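Re: [flotation] Cunow tailings, latest grades

Sorry, quick reply, between shifts.

On (most of) the points in the last message:

> Recovery at Cunow has dropped again since the switch to
> ore from the Prydderch pit. Is anyone else seeing this, or
> is it our grind? We're putting through 592 tons a day and
> the tails look too rich to me.

Yes, seen it. Same thing at Iltus when we started on the lower benches. Wasn't the grind. Clay. It coats everything, eats your collector, and the froth goes flat and watery by mid shift. Check the cyclone overflow before you touch the mill — ours was fine and we lost 3 weeks messing with ball charge.

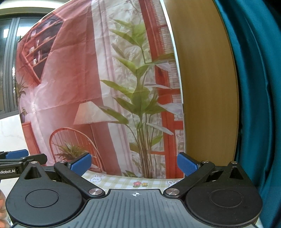 Gripper, jaws open, backdrop behind.

What worked for us: dispersant at the mill feed, not at the conditioner. Started low, went up slow. Also dropped pulp density a bit, wich the mill super hated. Assays came back better after some 15 days, not before, so dont panic in the first week.

Things I'd want to know:

- Is the Prydderch ore going in straight or blended? We never got away with straight.

- What does your process water look like? If you're recycling off the pond the fines just come round again.

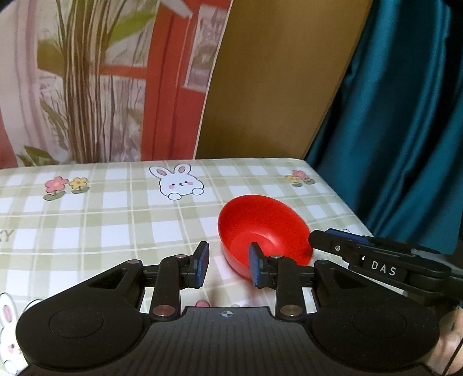

- Has anyone logged the clay in the core? Hole 238 at Flerau had a long run of it that never made it into the block model, and the plant found out the hard way.

If you can post the sizing data by fraction I'll look at it tonight, after 9 probably. Head and tails both please, the daily composite on it's own wont tell us much.

Got to run, thickener alarm again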